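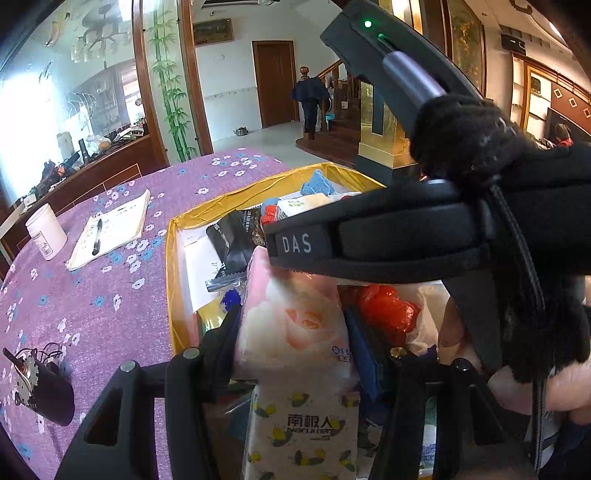
Plitero Hand-Held Gripper Kit: A Review After One Month of Use

Last updated: July

The Plitero kit is offered by Nunen as a complete package for recording hand-held grasping work in ordinary homes. It was purchased for this site at full price, and the supplier had no part in the preparation of this review. The kit includes the gripper, a cable, spare finger pads, a printed guide and access to the Gurkar upload service for 12 months. The gripper weighs 379 grams without its cable.

Setup is simple. The guide lists 13 steps, and a first-time user should expect to finish them in one morning. Two of the steps concern the cable and appear in the wrong order. The supplier has been informed of the error.

Packing and unpacking were chosen as the main test, as they make up most of the work for which the kit is sold. Small household goods were moved between a table and a lined cardboard box over more than 300 grasps. Soft packages, such as a pack of tissues, gave the best results. The chunky fingers close around them evenly, and the grip can be held without strain on the wrist. Thin packets were harder to manage, particularly when they leaned against one another. A crumpled plastic bag could be lifted reliably only when it was approached from above.

The green indicator light sits high on the body and remains easy to see while the fingers are inside a box. This is a sound decision. The cable is less satisfactory. It runs along the side of the tool and is well made, but users who work at a crowded table will need to watch where it falls. A longer cable is sold separately under the Butkienė name and was not tested.

Emmett Doucet, who assisted with the second half of the test, found the handle comfortable in long sessions but would have preferred a smaller size. Only one size is offered at present. Readers with small hands are advised to try the tool before ordering.

Support was contacted twice. The first request, regarding a failed upload, was answered the same day. The second was sent on a Wednesday and concerned replacement pads. It received a reply the following week, with a correct part number and no apology for the delay.

The kit is recommended for small teams that need to begin recording without building their own equipment. Individual buyers may wish to wait for the rental plan, for which Nunen has not yet announced a price. A further note on pad wear will be added to this page when the second set has been in use for the same period.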